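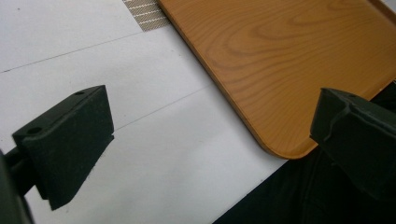
Trays on a white table: wipe, oil or leave alone?

mossycup
Right, daft question but it's been bugging me since August. I've got a rectangular tray with an orangey brown wood-grain finish that lives on our white kitchen table, and I can't work out what I'm meant to be doing to it. I bought it secondhand without a label so I don't know if it's real wood or just a good pattern. My mum says oil it. My sister says if I oil it I'll have a greasy tray and an orange table. It gets tea, toast, the post, and on bad days the whole of dinner. What do you all do?

Pekka_at_home
Drip of water on the underside, somewhere it won't show, leave it ten minutes. If it goes dark it's drinking and you can oil it. If it sits there in a bead it's sealed or it's plastic, so damp cloth and that's your lot.

fennel16
Agree with the drip test but please don't go straight to oil even if it darkens! I did that with one from Dindari (lovely thing, cost me 40 quid, still cross) and it stayed tacky for weeks. Everything stuck to it. Crumbs, receipts, the cat's fur. I ended up rubbing it all back with fine paper and using wax, a tiny bit on an old sock, and it's been fine since.

mossycup
Oh no, 40 quid! Mine was 9 so I can afford to be a bit braver. Was yours food oil or the proper stuff?

fennel16
Er. Sunflower. I know.

Pekka_at_home
Well there you go, that's the oil and not the idea of oiling. Sunflower never dries properly. Use a proper drying one, wipe off far more than you think you should, and leave it overnight.

tilly_b
Can I be the lazy one? I've had the same tray for years and never put anything on it. Washing-up liquid, rinse, tea towel, stand it up on its edge by the bread bin. It's got rings on it and I quite like them. I think people fuss too much over trays.

fennel16
Standing it on edge is a good tip though, mine warped from being put away flat when it was still damp underneath.

RailiP
Raili Partanen here, I used to sell kitchen bits on the market at Ekisham. My worry would be the white table more than the tray. Dark finishes can leave a mark if there's wet trapped below, and grit under a corner will scratch as you drag it. Four little felt dots, or a cloth under it if you don't like the look of the felt. And lift it, don't slide it!

tilly_b
Felt dots fall off mine every time I wash it.

RailiP
Then you're soaking it, and that's a different telling off.

tilly_b
Haha fair. I do leave it in the sink a bit.

mossycup
OK, did the drip test on the bottom. It beaded on one half and soaked in on the other?? So I'm no wiser. There's a worn bit where it must have been slid about by whoever had it before.

Pekka_at_home
Sounds like real wood with the varnish gone in places. I'd sand the lot and start again.

fennel16
I wouldn't! Not for a 9 quid tray with an old finish you can't identify. Wax on the worn bit, felt dots, done.

mossycup
Going with wax for now because I've already got some for the chopping board. Will report back if it goes sticky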